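I've had the Fekley two-arm planner for 30 days now, mostly to lay out the helper robot Tiina Mustonen and I are building in our shared workshop, and I like it a lot more than I thought I would!

You load a room, drop in your robot and drag the arms wherever you want them. Ours got the living room preset with the wooden table.

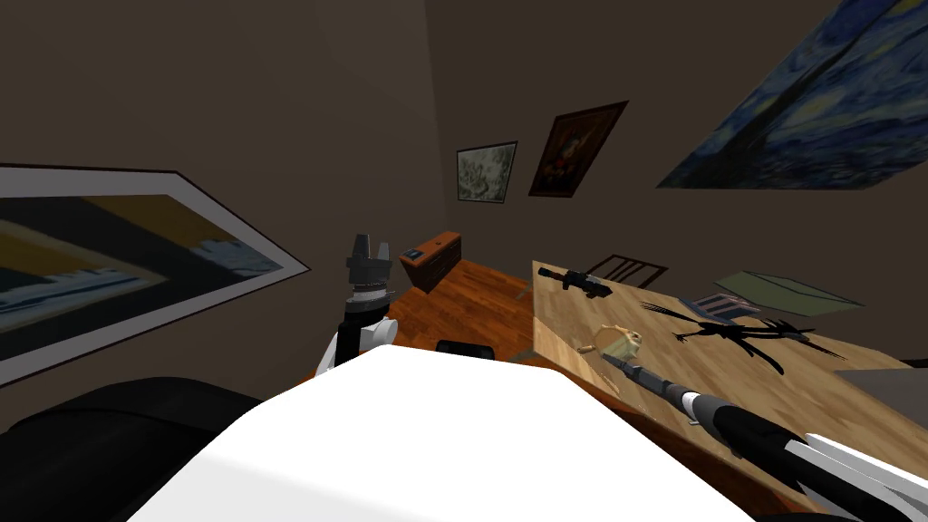
*Left gripper up, right arm out over the table.*

The arm sliders are great — smooth, easy to undo, and I could finally argue with Tiina about shoulder height before we cut any brackets.

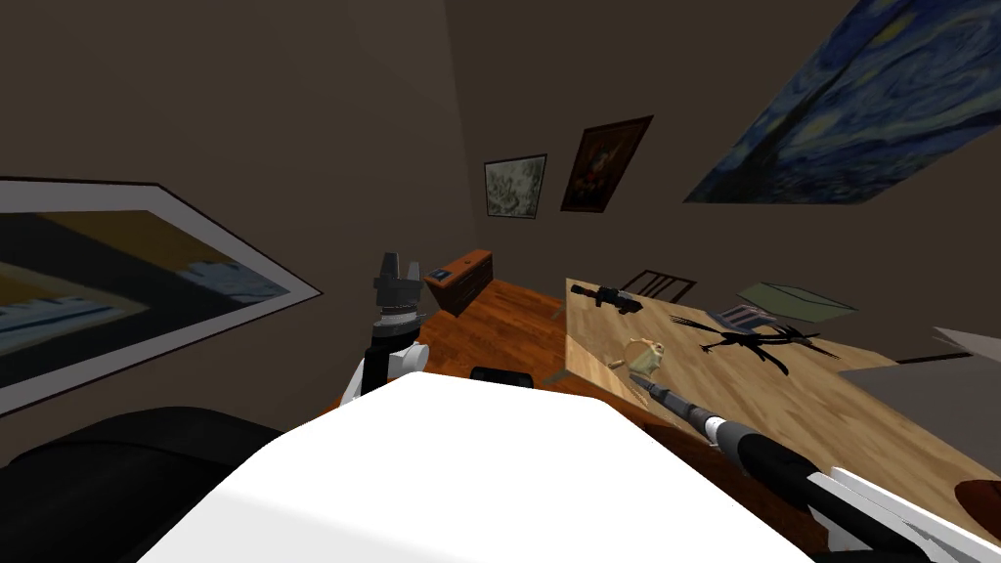

Saving poses is clunkier (you name each one by hand, and it forgets the folder), and the manual is thin. I paid $140 for the license, which covers 2 computers, and I'd pay it again.

The gripper view is my favorite part, great for checking how wide the fingers open. 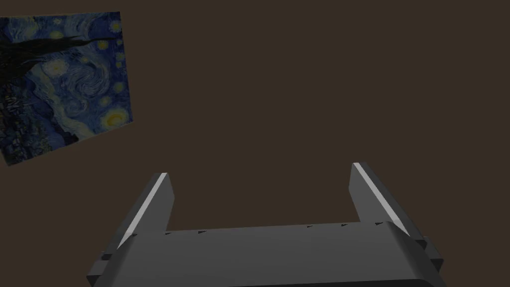

*Gripper view, fingers open, with The Starry Night on the wall.*

Four stars from me. Fix the folder thing and it's five.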